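Wetov bench notes, hand sanitizer for parish use
19th June

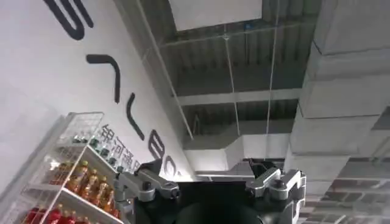 Flora Cairns wants a gel that ushers can put out at the church doors without the pumps clogging. Lamont diocese has asked for 4,000 small bottles, delivery in July.

Batch 7 made up this morning, same alcohol level as batch 6, less thickener. Stirred for 30 minutes at low speed. Clear, no lumps. Batch 6 still has strings in it after standing overnight, so I have dropped it.

Pump test on 9 bottles of batch 7. All primed. Two dripped at the nozzle after use, both from the Pundutby box. The Pikavside pumps were clean. Ask Pikavside if they can cover the whole order.

Flora also passed on a question about varnish, as people will touch the pews with gel still on their hands. Put a few drops on the old oak offcut and left them to dry. Slight white mark, came off with a damp cloth. Need to repeat on a newer finish.

Label wording: keep it short, large type, flammable warning on the front. Candles are the obvious worry, and the stands must go well away from them. Wilma Semple has the draft.

To do: order thickener, weigh the stored bottles again for loss, send Flora two samples with no scent.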